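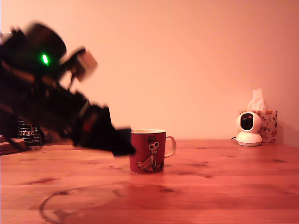 Stavros Economou wrote in to ask whether the cheapest Grinetora fare to Lerkport still covers a carry-on. It has not since September. The base ticket is $261 and includes one under-seat item.

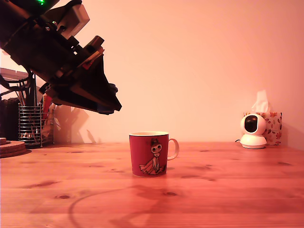 The next fare up adds a cabin bag and seat choice. Changes are free until 14 days before departure – after that, only the difference in fare is refunded as credit.

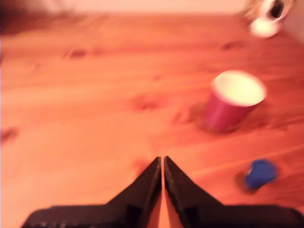

Can the credit be passed to another traveler? Only if both names were on the original booking. 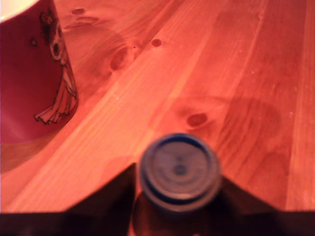
Credit is valid on the Dikosel route as well, but has to be claimed by phone. Lines open Monday at 8 a.m.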